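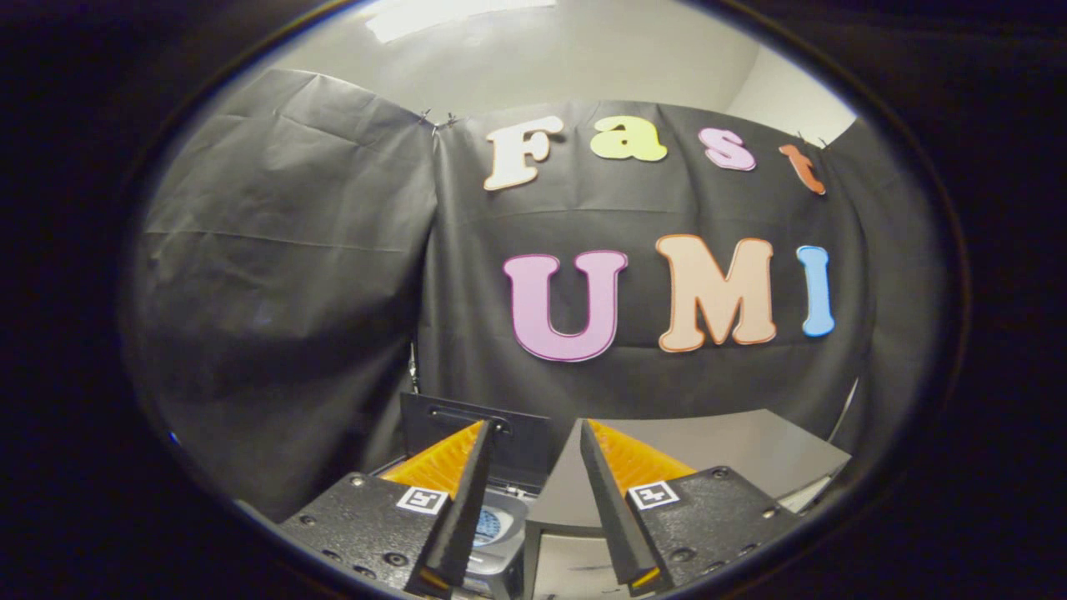
April
By Homa Hashemi

The Wevdale hall curtains came down for their spring wash this month, all of them, and I have been thinking ever since about how we look after cloth in this village and how much of it we seem to own between us. There are the stage drapes, the tablecloths, the bunting that goes up for the summer fair, and the long white runner that somebody's grandmother hemmed by hand. Black fabric is the worst of the lot to my mind, lovely behind bright cut-out letters in pink and peach and pale blue, where every colour sings out, but it creases if you so much as look at it, and it shows every speck of fluff. My mother wouldn't have it in the house!

Nima Salehi, who has kept the linen cupboard in order for longer than he likes to admit, has kindly written down his way of doing things, and I have copied the best bits out for you. Shake everything outdoors first (on a dry day, please, and not upwind of the allotments). Check hems and pockets for pins. Wash dark things with dark things, inside out where there is an inside, at 30 degrees and with rather less powder than you think you need. Too much powder leaves those pale streaks that we all blame on the water.

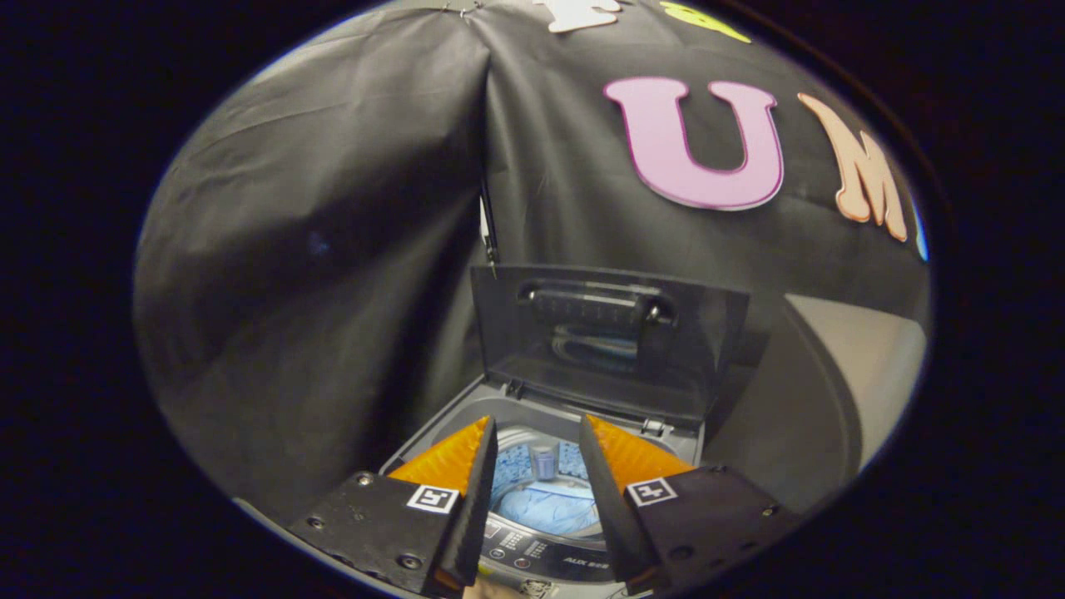 Heavy drapes want a wash to themselves and plenty of room to move about, so do resist the temptation to squash in one last tea towel. Hang them while they are still damp and the weight will pull most of the creases out for you, which saves a great deal of standing at the ironing board. The old cotton tablecloths are another matter, and Nima still irons those on the wrong side with the radio on.

We are also hoping to replace the tired green curtains in the small room. The remnant shop in Maltitz Lane has a good plain cotton put by for us at £167 for the lot, and the spring coffee morning has already brought in £80 towards it, so thank you to all who came and ate so much cake. If you can sew a straight line, or own a machine that can, I should love to hear from you. Tea and biscuits will be provided, and the kettle goes on at 5.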